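Isoloir

Un isoloir est un petit espace fermé ou semi-fermé dans lequel un électeur prépare son bulletin à l'abri des regards. Il se compose le plus souvent d'une tablette et de cloisons opaques, parfois d'un rideau. 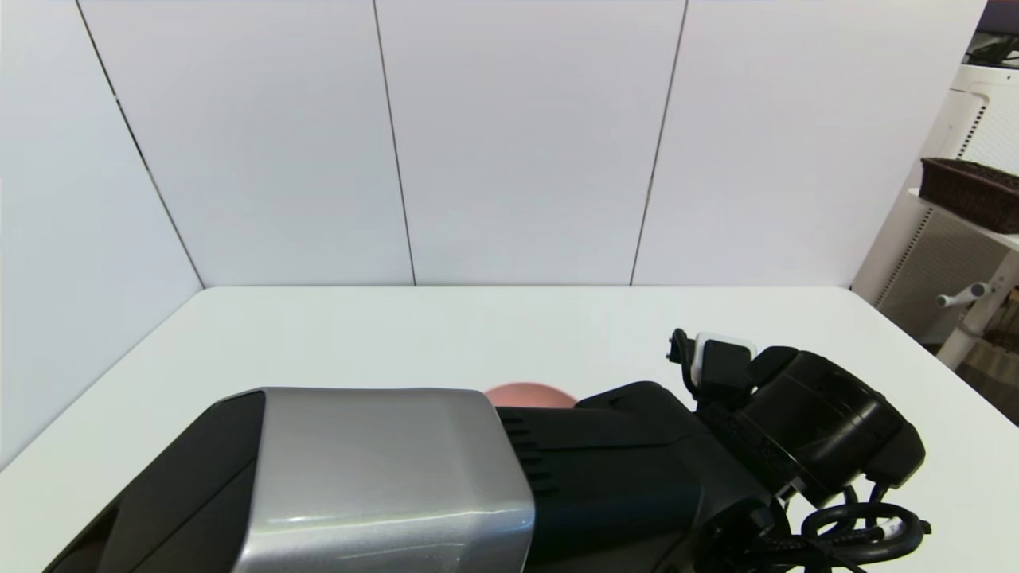 L'usage s'est répandu au XIXe siècle avec le vote secret. La colonie australienne de Victoria l'adopte en 1856, le Royaume-Uni en 1872. En France, la loi de 1913 rend obligatoires l'isoloir et l'enveloppe, après de longs débats parlementaires. Ses adversaires le surnommaient « cabanon » et jugeaient le dispositif contraire à la dignité du citoyen.

Réglementation

Le code électoral français prévoit un isoloir pour 300 électeurs inscrits ou par fraction. Il ne doit pas être placé de façon à dissimuler au public les opérations électorales. Les bureaux de vote doivent aussi être accessibles aux personnes en fauteuil roulant.

Modèles

Les premiers isoloirs étaient souvent en bois et en toile. Les modèles pliants en métal ou en carton se rangent plus facilement entre deux scrutins. À Pinddale, la commune conserve 18 isoloirs de bois, fabriqués par la menuiserie Yalçınkaya et encore employés pour les élections locales.

Voir aussi

Bulletin de vote
Urne
Vote par correspondance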